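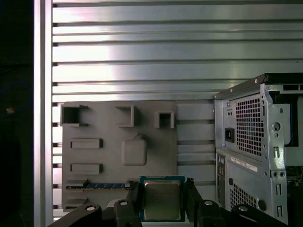
Skekel Wool Dryer Balls, Large

$20 for the bag — free local pickup, or we ship

I resisted selling dryer balls for years. Every shop like mine has them, usually in a basket by the register, and most of the ones I'd tried at home were fuzzy little things that fell apart by spring and left gray lint on my black pants. Then a bag of these came in with a sample order from Skekel, I threw them in with a load of towels on a Sunday, and I've been using the same set ever since. So here we are, I sell dryer balls now!

They're solid wool all the way through. A lot of the cheaper ones are a thin layer of wool felted over a polyester core, and you can tell when you squeeze them because they give like a stress toy. These don't give much at all. Drop one on a hard floor and it thumps.

What they do: they bounce around between your clothes and keep everything from wadding up into one damp lump, so the air can get in. At my house a full load of bath towels used to take 82 minutes on the regular setting, and now I pull them out well before the buzzer. Your dryer is not my dryer, so I won't promise you a number. Sheets are the hard case. A fitted sheet will still swallow everything it can reach, dryer balls included, and the best I can tell you is to stop it halfway through and shake it out.

What they don't do: make your laundry smell like anything. They come unscented and I like them that way. If you miss the smell of dryer sheets, a couple drops of lavender oil on each ball works, but let it soak in overnight before you use them (I skipped that once and got a spot on a pillowcase that is still there). They also won't fix static completely. Cotton comes out fine. Fleece and anything stretchy will still crackle at you in January, especially if you over-dry it, so try taking those out a little early.

Are they noisy? Yes, a bit, for the first few minutes. Once the clothes fluff up it settles down to a soft thud. My dog got over it in a week.

Care: nothing to it. When they start looking hairy, snip the fuzz with scissors or run a sweater shaver over them. Every few months I tie mine up in an old knee sock and wash them hot with the towels, then dry them in the sock. They tighten up again nicely. Don't use them with liquid softener, it coats the wool.

The details

Maker: Skekel
Material: 100% wool, undyed
Color: natural cream
Scent: none
Comes in: drawstring cotton bag
Good for: towels, sheets, everyday cotton, down jackets
Skip for: delicates, anything beaded or with loose knit

I also carry the Balogh mesh wash bags, which are handy for the sock trick if you're out of knee socks, and the Vendby folding rack for the things that shouldn't see a dryer in the first place. Orders over $135 ship free, and you can mix and match to get there.

Returns: unused and still in the bag, any time within the month. If one comes apart on you, send me a picture and I'll mail you a replacement. You don't need to send the old one back — cats love them.

Restock of the dark gray ones is due in July.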